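I started keeping these notes on the back of a seed catalog one February, when the furnace was down and the only warm place in the house was the kitchen. They've been copied out so many times since that I thought I'd better type them up properly. Most have to do with tables, counters and benches, and with keeping them fit to work on. I've been a fusser over work surfaces all my life, and I married another one, so you can imagine the conversations at our house.

## Clearing off first

Before you wipe anything, take everything off. I mean everything, the salt shaker too. My mother wiped around things for fifty years and there was always a ring where the sugar bowl lived. Get a tray or an old cookie sheet, load it all up in one go, and set it on a chair. Then you wipe once, front to back, and put back only what you truly use. The rest can stay on the tray until supper, and you'd be surprised how much of it finds another home by then.

For everyday wiping I use warm water with a few drops of dish soap, a cotton cloth wrung out hard, and a second dry cloth right behind it. The second cloth does more than the first one, if you ask me. Streaks come from too much soap or from water left to dry by itself.

## Painted tops

Painted surfaces are my favorite and also the ones I've ruined most often. We have a painted bench in the back room that I've done over 2 times now, and the second time I finally did it right. A few things I learned along the way:

- Wash with plain soap and water, let it dry overnight, and sand lightly before you even open the can.
- Thin coats. If you think it's thin enough, brush it out a little more.
- Wait 24 hours between coats, even when the can promises less. In damp weather I wait longer.
- Don't set anything heavy on it for a good two weeks. Paint can feel dry to the hand and still be soft underneath, and a lamp base will leave its footprint forever.

A matte finish hides small dents nicely, but it does hold on to fingerprints and rub marks. Go easy when you clean it. If you scrub one spot you'll make a shiny patch, and then you'll be tempted to scrub the whole thing to match. (Ask me how I know!) A soft white eraser, the kind children use in school, takes off most scuffs without polishing the paint.

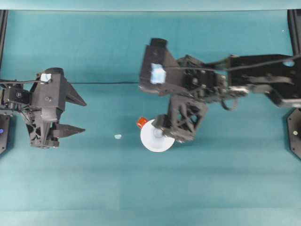 Color is a matter of taste, of course, but I do like something in the middle for a place where you'll be doing small work. White glares under a lamp and dark brown swallows every pin and screw you drop. Anneli Nurmi, who taught me to hem curtains, covered her cutting table in a soft gray-green cotton, and she could spot a dropped needle from the doorway. I copied her for years with an old bedspread until the moths got into it.

## Light

Put your lamp on the side opposite the hand you work with, so your own fingers don't throw a shadow on what you're doing. Right-handed, lamp on the left. It sounds like a small thing - it is a small thing - but my neck stopped aching the week I moved mine.

If you have only a ceiling light, turn the table so you're facing the middle of the room and the light falls in front of you. Sitting with your back to it puts your head between the bulb and the job.

## Sticky spots and what to try first

Always start with the gentlest thing in the house and work up. My order goes like this:

1. Warm water and a cloth laid flat on the spot for five minutes.
2. Dish soap, worked in with a fingertip.
3. A paste of baking soda and water, rubbed very lightly, and never on anything glossy.
4. A dab of cooking oil for label glue, left to sit, then washed off with soap.

Candle wax is a separate case. Hold a bag of ice on it until it goes hard, then lift it with the edge of an old plastic card. Damir Papadopoulos swears by a hair dryer and a paper towel, and on bare wood I think he may be right, but on paint I wouldn't chance it.

Ink I have never beaten. If you have, please write to me.

## Small parts

Muffin tins! I can't say enough for them. If you're taking apart a clock or a sewing machine or the handle of a drawer, put the screws in the cups in the order they came out, starting at the upper left, and when you go to put it together you simply work backward. I once counted 138 screws and washers out of a single jar my father-in-law left us, and not one of them fit anything we owned, but I sorted them all the same and it was a very pleasant evening.

An old bath towel laid across the bench will stop things from rolling off. Fold up the front edge into a little hem and you've got a gutter for the round ones.

Magnets are handy too, though keep them away from your watch.

## Wobbly legs

Before you go sawing anything, check the floor. Turn the table a quarter of the way around and see if the wobble goes with it. If it stops, your floor is to blame, and a folded piece of leather under one foot will do. Cardboard squashes flat in a month. Cork is better, and a slice from a wine cork is just about the right thickness for most old kitchens.

If the wobble follows the table, turn it upside down on a blanket and look at the joints. Nine times out of ten a screw has worked loose. Should the hole be worn, pack it with a couple of toothpicks and wood glue, snap them off level, let it all dry, and put the screw back in. Our kitchen table came from a sale in Zorkcombe with one leg tied on with string, and the toothpicks I put in it are still holding.

## Odds and ends

Keep one cloth for oil and one for water, and don't let them meet. Lay oily rags out flat outdoors to dry, never balled up in a bin, as they can heat up and catch fire without any help.

A dustpan on a nail beside the bench gets used. A dustpan in the closet doesn't.

Snežana Zupan tells me to add that vinegar should stay off marble and other stone, and she has a pale patch on her windowsill to prove it.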